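At Vanhove we pack wooden toys, nearly 4000 pieces in a good week. Since May a part of this work is done by arms, and I have heard many times that now the people can rest. I am not so sure of it.

My colleague Toon Koster packed by hand for years. Today he watches, and he corrects in the simulator. His back is better, he says so himself. But he talks with 30 people less in a day, and his knowledge of the wood is used by no one.

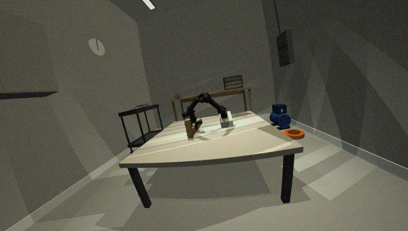
The arm and a wooden block, in simulation.

I do not want the old bench back. I only ask that the packers sit at the table when a new task is planned – before the software is bought, and paid for these hours. Damián Maldonado proposed this in our canteen and the management promised to think. We are still waiting for the answer.

Contact the editors | © Memeo | Back to top

Related items
Night shift at Ollular
Ward Van Damme: who trains the trainers?
200 letters about overtime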